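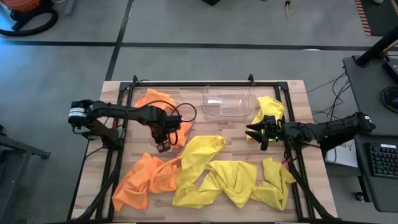
2 min read

Paper towels are a bad habit, and I say that as someone who bought them by the case. At 18 I got my first apartment and never thought about it. By 44 I was still tearing off four sheets to wipe up a coffee ring.

Last March I added up a year of receipts from the Esmont grocery and got $124. I stopped buying them.

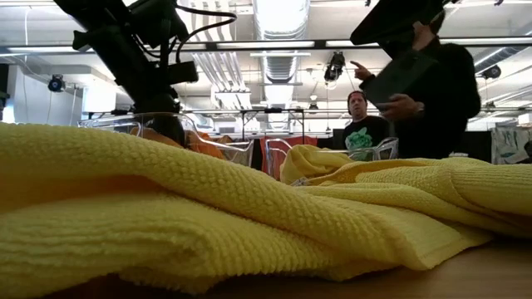 Yellow cloths, one with a waffle-like weave.

My neighbor Hala Ait Brahim says washing rags uses water too. It does, but mine go in with a load I would run anyway. Grease is the one real problem. I keep old T-shirts for that and throw them out after.

Stores should put cloths on the same shelf as the rolls. In ours they are two aisles over, next to the car wax.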